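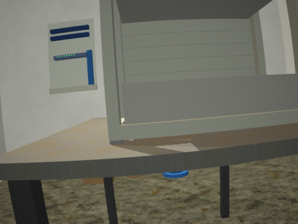 3. How the liner samples were kept and tested

Figure 1. Rendered view of the open-fronted cabinet on its table.

I'll start with the dull part, the storage, as it caused me more trouble than the chemistry did. Vinyl pool liner remembers how you fold it. Leave a piece creased over a winter and the crease goes pale, and then you're measuring the crease and calling it chlorine damage. So every strip in this study was stored flat, printed side up, with a sheet of plain paper between it and its neighbor. My first batch was rolled up in a tube and I threw all of it out (a sad afternoon!).

We bought liner from two suppliers, Gelora and Rivera, and asked both for the same thickness in a plain blue. I cut 200 strips in all, half from each supplier, and punched a hole in one corner of every strip so it could hang from a nylon line. Gintarė Pētersons wrote the strip codes on the back in paint marker, and I'm glad she insisted on paint, as the ordinary laundry pen I wanted to use was gone from our trial strips within days.

The soaking itself went on in 5 covered tubs at our Flullstead site. One held tap water only. The others held pool water at different chlorine levels, topped up each morning and checked with drop tests. I did try the paper test strips at first, but two of us would look at the same strip and read different colors off it, so we went back to the drops and stayed there.

Strips came out in May for pulling. We rinsed them, blotted them, let them rest overnight on a rack, and then stretched each one on the bench tester until it tore. I threw out any result where the tear began at the grip, and we cut a replacement from the same strip whenever there was enough left to cut. Color was scored by eye against an unsoaked piece from the same roll, by 3 people who didn't know which tub a strip had come from. Where they disagreed I took the middle score.

One change partway through needs mentioning. The lid on the strongest tub warped and let sun in along one side, so we swapped it for a Rorkulitz lid and marked the strips that had been hanging on that side. They're left out of the color results in Section 4 but kept in for strength, and the strength tables are given both with and without them so you can make up your own mind.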